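# Second arm or better hand first? Planning the December order

**relay_shelf**

Looking for opinions before I put in a purchase request. We're a small repair and resale shop in Vostthorpe. We take in used electrical parts by the crate, sort them, test what's worth testing, and sell them on. For the past year we've had one arm with a five-figure hand doing sorting trials on a desk. It works well enough that the owner wants to put more money in before the end of December.

Two options on the table:

1. A second arm, same make, with a basic two-finger gripper. Quote from Onyshchenko came in under what we expected.
2. Keep one arm, buy a spare hand and a service plan, and spend the rest on proper bins, a fixed bench and lighting.

I lean toward 1. My coworker leans toward 2. We can't do both this year.

**mapleandtin**

What's the actual throughput you need? If the one arm sits idle half the shift you don't need another one.

**relay_shelf**

It doesn't sit idle so much as wait for us. Someone has to lay out the parts, fix the layout when something rolls, and clear the bin. We need to get through around 300 parts a day for this to pay. We are not there yet.

**gantry_pete2**

Then a second arm gives you a second thing waiting for you. I'd go with option 2 and I don't think it's close.

We bought two at once in our place. One ran. The other was a parts donor inside of a year. The arms were fine. We hadn't budgeted for fixtures, so every job started with somebody taping things to a table.

**lowvolt_lena**

Disagree with pete. Lead times are the problem right now, not fixtures. You can build a fixture out of scrap wood in an afternoon. You can't build an arm. If Onyshchenko has one in stock at a price you like, take it, and put the bench stuff on next year's budget as small purchases. Small purchases get approved. Arms don't.

**gantry_pete2**

Scrap wood fixtures are how you end up with scrap wood results.

**lowvolt_lena**

Plenty of shops run that way and do fine.

**mapleandtin**

Can we see the bench? Hard to say what you need without knowing what you're working on.

**relay_shelf**

Sure.

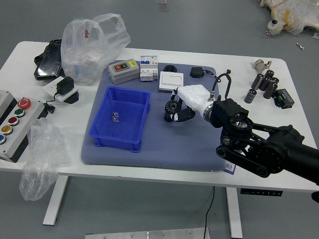
*Gear pick on the mat, blue bin to the left, mixed parts along the back.*

The parts are a fair sample of what comes in. Breakers, switches, capacitors, adapters, the odd mechanical piece.

**mapleandtin**

OK, that helps. I'd worry about the mix more than the arm count. A rocker switch on a square plate and a small gear are very different grabs, and so are capacitors standing on end. A two-finger gripper will do some of those and fumble others. So your second arm isn't really a second arm for the same job. You'd be splitting the work: easy shapes on one, hard shapes on the other. Somebody has to do that split before the parts reach the bench.

Also your table is doing double duty as storage. That's free to fix.

**lowvolt_lena**

The splitting point is fair. I still wouldn't rule out the arm, but I'd ask Onyshchenko to quote it without the gripper and price the gripper separately. Bundles look cheap until you find out you'd have picked a different tool.

**gantry_pete2**

And ask both of these before you sign anything:

- what a replacement finger costs and how long it takes to arrive
- whether the service plan covers the cable at the wrist, which is the thing that goes on ours

We lost more days to a cable than to anything else.

**ulus_bench**

Chiming in from Ulus. We run a similar setup and went with the spare hand. Our numbers, for what they're worth: 267 parts on a normal day before we changed the bench, 317 after. Same arm, same hand. The change was 2 trays with dividers and a rule that nothing goes on the mat unless it's being picked.

We bought the trays from Lona. Nothing special about them, they just come in sizes that fit a desk.

**relay_shelf**

That's more of a jump than I would have guessed. Did the spare hand ever get used?

**ulus_bench**

Once, for a week, while the first one was away being repaired. I'd still buy it again. A week of no work costs us more than people think – the crates keep coming in regardless.

**lowvolt_lena**

One site, though. Could be the trays, could be the operators getting better over the same months.

**ulus_bench**

Could be. We didn't run it as a test.

**relay_shelf**

All right. Where I've landed for now: I'll ask for the arm quote without the gripper so we have a number on file. The request going in this year will be the spare hand, the service plan if it covers the wrist cable, and trays. My coworker is going to be unbearable.

The owner will ask why we aren't buying the bigger thing. I'll show him the daily count and see how far that gets me.

**gantry_pete2**

Get the finger price in writing.

**mapleandtin**

Post the quote when you have it, with the prices blanked if you need to. I'm going to be doing the same request in spring and I have no idea what a service plan should cost.

**relay_shelf**

Will do. They said a couple of weeks for the revised one.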